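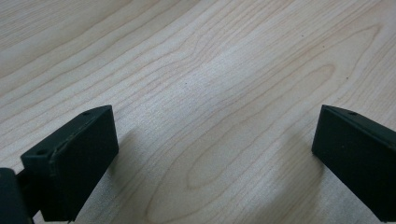
What causes the oval patterns in a wooden table top?
They appear where a saw or knife cuts at a shallow angle through the growth rings of the tree, so that each ring shows as a loop or curve instead of a straight line.

Wood grain (table tops)

Wood grain is the pattern of lines and colour seen on the surface of cut timber. On a table top it depends on the species, the direction of the cut and the way the tree grew. Pale woods such as maple and birch usually have thin, faint lines, while oak and ash have a coarser look.

Types of cut

A board sawn straight through the log is called plain-sawn or flat-sawn. Its face often has arches and long ovals in the middle, with straighter, closer lines towards the sides. Quarter-sawn boards are cut with the rings nearly upright to the face and have mostly straight grain. They move less with changes in damp but waste more of the log.

Veneer is a thin sheet of wood glued to a base. It may be sliced, which gives patterns much like those of sawn boards, or peeled from a turning log – rotary cutting – which gives broad, wandering figures. The Skaltia table, made at Brercombe, was sold with 2 kinds of top, one solid and one veneered. The later Katona had a veneered top only, 83 cm wide.

Surface and light

Smooth finishes reflect light from windows and lamps, and the grain can be harder to see in the bright area. Matt oil or wax lessens this. Small dark specks may be pores, tiny knots or simply dust.

Care

Table tops are wiped with a soft, slightly damp cloth and dried along the grain. Sanding is also done along the grain, as scratches across it show up under varnish. Veneer should be sanded very lightly, if at all.

See also: Plain sawing; Quarter sawing; Veneer; Katona (table)

Last edited Sep 24, 2022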